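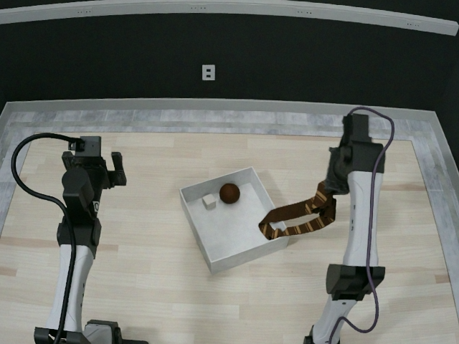

Right, quick update while the kettle's on. Haven't posted since January and the drafts folder is getting silly.

The twin arm bench is running in sim. Properly running, both sides, from one script. That took longer than building the real table did, which I'm a bit cross about, but there you go.

For anyone new – I'm putting together a two-armed tidying robot in the back half of our shared workshop. It puts odds and ends in a box. Grand ambitions, I know. The arms are second hand Aguiar ones, the grippers are Grillach, the controller is a Wurkar board I've already killed once (reverse polarity, my fault, smelt awful). Simulator is Cisten, the free version, which nags you at startup but is otherwise fine.

Why bother with sim at all. Because I broke a finger on the left gripper in the first week, driving it into the bench top at full speed. Spares are slow to come. In sim I can do that fifty times before breakfast and all it costs is electricity.

The rigid bits were easy. Cube, fine. Ball, fine once I'd turned the rolling friction up, before that it never settled and just wandered round the box all night. Hard things in a hard tray. Lovely.

Then the necktie.

I wanted one floppy thing in the set and a tie is about the worst choice going. Long, thin, two sides, twists up on itself as soon as you lift it. First version was a chain of little stiff segments and it moved like a bicycle chain. Second version was proper cloth and it was gorgeous and ran at one frame every few seconds. Third version is the one I've kept, cloth mesh with 1,334 points, stripes on the texture so I can see at a glance when it's twisted. Brown and tan. Horrible tie but very useful stripes.

Things that went wrong, in no order:

Tie fell through the box floor. Collision margin too small. Made it bigger, then the tie floated. Split the difference and now it does neither, mostly.

Tie stuck to the gripper after letting go. Friction set to something mad on the finger pads, left over from testing the cube. Spent an evening on that one.

Right arm elbow kept clipping the box wall on the way in. Turned the box so it sits cornerways to the arms and the path cleared up. Will do the same on the real bench, I'll put tape marks down.

Cables. I modelled them. Everyone in the workshop told me not to. But on the real rig it's always the cable that snags, so in they go, the fat black one on the left and the purple one on the right. They slow things down a bit. Keeping them.

Also yes, I gave it floorboards and a socket on the wall. The lighting checks needed something in the background that wasn't flat grey and I got carried away. The grubby border round the edge is just a texture I liked.

Numbers, such as they are. I've done 3,062 runs of the drop-in with the tie held in the right gripper and the left one doing nothing but keeping out of the way. Last 500 were with the new cloth settings. I'm not going to post a success rate yet as my check for "in the box" only looks at the middle of the tie, so half of it can be hanging over the side and the script is delighted with itself. Need to fix that first. Probably count how many mesh points are below the rim, nice and simple.

Next job after that is getting the left arm involved. Idea is it takes hold of the trailing end so the tie goes in folded and not in a heap. Means handing over in mid air, which means timing, which means rewriting the bit of the Wurkar code I've been avoidng since the beginning.

On the real side – the table top is cut and sanded, base plates drilled, one hole in the wrong place so there is now a plug of filler where I'd rather there wasn't. Power supply is mounted underneath. Emergency stop is wired and I've tested it more than anything else on the whole build. Still need a longer lead for the left wrist camera, the current one is just short enough to pull when the arm reaches right over.

If anybody has got cloth and fast contacts to behave in Cisten at a smaller timestep without it crawling, please comment. I've read the forum threads, they all end with someone saying "sorted it" and not saying how.

Kettle's boiled. More when the handover works or when I give up on it adn do socks instead.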